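The Feed

The email said the Mokberg channel had "secured exclusive rights" to the handball league, and my first thought was to wonder who they had beaten to get them. I had covered the league for six seasons. Nobody had ever asked to put it on television. You could walk into most of the arenas without a ticket if you looked as if you were carrying something.

I printed the email and took it down the hall to my editor, who liked things printed.

"Exclusive," she said.

"That's the word they used."

"Go and see them."

So in January I drove out to Dritovska, where the channel had rented two floors above a tire dealer. A man in a good sweater met me at the elevator and gave me a folder. The folder said the deal covered 206 matches and would reach 2228 towns. I asked him how many towns there were in the country. He said the number included partner platforms.

"Platforms aren't towns," I said.

"Reach is reach," he said, and asked if I wanted coffee.

The coffee was good. I wrote that down, so there would be one thing in my notes I was sure of.

He took me through to a long room with monitors on the wall, all showing the same still of a goalkeeper with her arms out. A company called Pluken would be doing the pictures, he said. I said I had never heard of Pluken. He said that was what was exciting about them. I asked how many cameras they would have at each match and he told me the plan was scalable. I asked what it scaled down to. He laughed, and I waited, and after a while he said one.

"One camera."

"To start. One very good camera."

I asked what the league was getting paid. He said the league was getting exposure. I had heard the league's president use the same word on the phone the night before, in the voice of someone reading it off a card.

On opening night I skipped the arena and watched at home like a regular customer. Coverage was supposed to start at 7:00. I paid for the month, typed in my card number twice, and got a blue screen with the Sisodia logo on it. Sisodia was the sponsor. They made floor wax, or had bought a firm that did. The logo turned slowly. At 7:10 music came in under it, and at 7:15 the music stopped.

My sister called. She had played left wing for eleven years, until her knee, and she had signed up too.

"Is yours blue?" she said.

"Blue."

"They told us we'd be on in bars."

"Who told you?"

"Everybody. It was in the team newsletter."

I said I would believe the bars when I sat in one. She said I had been saying things like that since I was nine, and could I please just let her be excited until halftime. I said fine. We stayed on the line and didn't talk. I could hear her eating crackers.
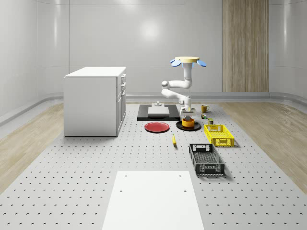 Illustration for "The Feed": robotic arm over a small yellow-orange bowl, computer rendering.

At 7:31 the picture arrived. The score was already 9 to 6, and the very good camera was up behind one of the goals, so that half the game took place in the far distance, among people the size of matches. There was no commentary. Somebody near the microphone was discussing a parking fine.

"There," my sister said. "There we are."

"You can't see anything."

"I can see the left wing. Look at her. She's cheating in too early."

I leaned toward the screen. I couldn't have told you which one was the left wing. Then a small figure at the other end broke loose, jumped, hung there, and threw, and the crowd, which I would have put at 200, made a noise that shook the microphone.

"Did it go in?" I said.

"Of course it went in."

The score in the corner still said 9 to 6. I watched it for the rest of the half, with my notebook open, and it never changed.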